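The Well at Wurkcombe

Last updated: Wed 18 January

By the time I got off the bus at Wurkcombe I had already decided the water did nothing. My editor wanted 224 words on it, which seemed like 12 more than it could stand.

The story went like this. Anyone who drank from the well behind the Valente Hotel would, that same night, remember something they had lost. A ring, a key, the name of a dog. The woman at the desk told it to me while she ran my card, and she told it badly, with her eyes on the machine.

"And people find these things?" I asked.

"They remember them," she said. "Finding is up to you."

I wrote that down. It was a good line for a hotel with a leak over the stairs.

The well had a tin roof and a chain with a cup on it. A sign gave the price as 4 dollars, payable in a box. I paid. I didn't drink, though. I poured the cup into a soda bottle to take to a man in Harkley who tests pools, and then I stood there feeling cheap, so I filled it again and swallowed half.

It tasted like a nail.

At dinner there was a couple from Cotthorpe at the next table. The husband had drunk the water two years running and said it had given him back his locker number from high school. His wife said he'd never forgotten it. He said that was easy to say now. They went on like this through the soup, and I thought the whole business could be explained right there. Ask a person to lie in the dark and think of lost things, and sooner or later one turns up. You could do it with milk. You could do it with a sandwich.

I went up to my room and lay in the dark. I wasn't trying to think of anything -- I want that on the record. I listened to the pipes. Sometime after midnight I was nearly asleep and I was in my aunt's kitchen, the summer I was nine, and she was asking me where I'd put the salt. 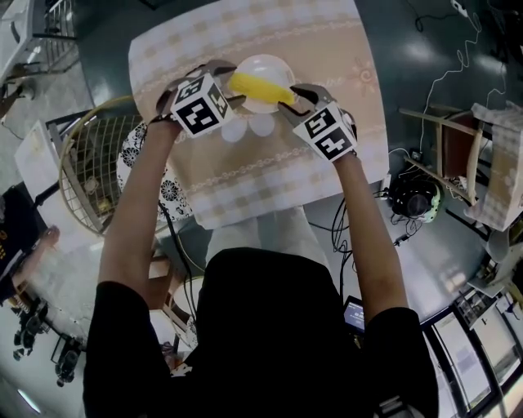 I had told her I didn't know. She looked through every drawer, and then she looked at me, and she let it go. We ate supper without it. I hadn't thought of that supper in my life, as far as I knew, and now I could have told you exactly where the salt was. It was in the mailbox. I had put it there for a reason that made sense at nine.

I sat up and turned on the lamp. None of this proved a thing. I'd had a heavy meal and a strange bed, and that couple had put the idea in my head. Besides, how would anyone check it? The house was sold. My aunt died one February and never mentioned salt.

In the morning the woman at the desk asked how I'd slept.

"Fine," I said.

"Remember anything?"

"No."

She nodded and gave me my receipt, and I saw she didn't believe me, and I resented it all the way to the bus stop. The bottle was in my coat. When the bus came I still had it in my hand, and I'd drunk what was left.

12 comments | 4 shares

We use cookies to remember your reading settings. Accept | Manage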